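## Fitting and charging the battery on your Nishad compact camera

Before you take a single picture, do give the battery a full charge. I know it's tempting to skip ahead (we've all done it!), but a first full charge makes the level indicator far more reliable later on.

1. Switch the camera off and turn it upside down on a soft cloth.
2. Slide the battery door towards the strap lug until it springs open.
3. Push the battery in, contacts first, until the orange latch clicks over it.
4. Close the door and plug the lead into the port under the rubber flap.
5. Leave it until the lamp beside the port turns from red to green, usually after 3 hours.

**Caution:** Use only the lead that came in the box, and never charge a battery that looks swollen or has been dropped in water.

**Note:** If the lamp blinks red, take the battery out, wipe the contacts gently with a dry cloth and try again.

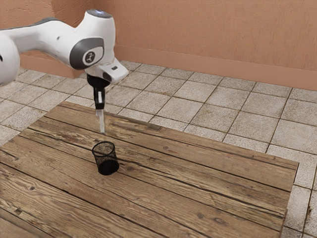 Once the lamp is green, unplug the lead and press the rubber flap firmly back into place, all the way along, or dust will find its way in. Then switch on and set the date and time, and you're ready for the memory card, covered in section 5.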